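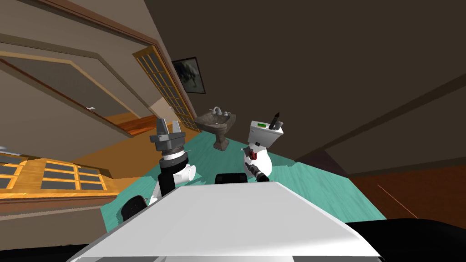

According to the Wakeo integrators, the head camera calibration holds for the life of the robot and the monthly check in this README is wasted effort. We don't buy it.

Konix cell, bathroom set (simulated)
Maintained by Pratura

Setup
Load the Rawat arm config before the room. Open both grippers, then run the 6 joint checks, left arm first.

Upkeep
Recheck calibration every 5 weeks. Of 235 episodes, we kept 172 – the rest had bad joint offsets.

Known limits
Simulated wear is a guess. We would not plan real repairs from it.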